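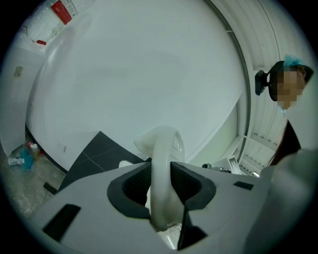 ## Powder room

A powder room (also half bath, guest bath, or just "the downstairs toilet" if you grew up in my family) is a small bathroom with a toilet and a sink but no tub or shower. I've been keeping this household encyclopedia going for a while now, and this is the entry people write to me about the most - I think everyone has one odd little bathroom they want to talk about!

### Name

The word "powder" goes back to wig powder, or so most books will tell you. Elis Rees, who edits the furniture entries, wants me to add that the later meaning, a place to powder your nose, did far more to keep the word alive. Real estate people say "half bath" and count it as 0.5, so a listing with "2.5 baths" has two full ones plus a powder room.

### The vanity

A vanity is a cabinet with a sink in it, and in a room this small it's usually the one piece of furniture you really look at. The top can be stone, something made to look like stone, tile, or wood if you're brave. Black marble-look tops are having a good run right now, often with a matte black faucet to match. I love them and I also wipe mine constantly (toothpaste shows up on black like chalk).

Sinks come in a few kinds:

- **Undermount:** fixed below the countertop, with no rim on top, so you can sweep crumbs and water straight into the basin.
- **Drop-in:** sits in a hole with its rim resting on the counter. Easier to swap out.
- **Vessel:** a bowl standing on top. Pretty, splashy.

Cabinets either go down to the floor or stand on short legs. Legs make the room feel bigger and let you get a mop under there, and they also let you find every bottle cap you ever dropped.

### Toilet and ledge

The toilet normally goes next to the vanity to keep the plumbing on one run of wall. If the pipes are boxed in, you may get a low ledge along the wall, and a ledge fills up. Mafalda Sequeira redid her half bath in June for $2,640 and told me the ledge was the only part her guests used the way she'd hoped, mostly for cleaning bottles and spare rolls.

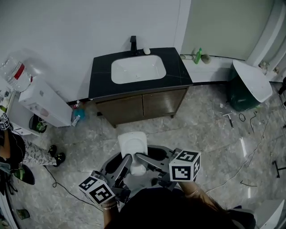

Floors are nearly always tile. Light gray with a marble pattern hides dust pretty well, though small dark things stand out on it. Sheet vinyl is warmer underfoot and cheaper, and Otakar Halás still swears by cork, sealed twice.

### What ends up in there

Because the door shuts, a powder room picks up jobs that have nothing to do with washing your hands. Shelf units, plastic bags, tools from the last repair, a cat's dish, even a water dispenser if there's an outlet and a bit of wall going spare. My own rule is that anything that doesn't get used in there for 19 days gets moved out, and I break it all the time - there's a can of trim paint beside my sink as I write.

### See also

- Vanity (furniture)
- Undermount sink
- Soap dish
- Pedestal sink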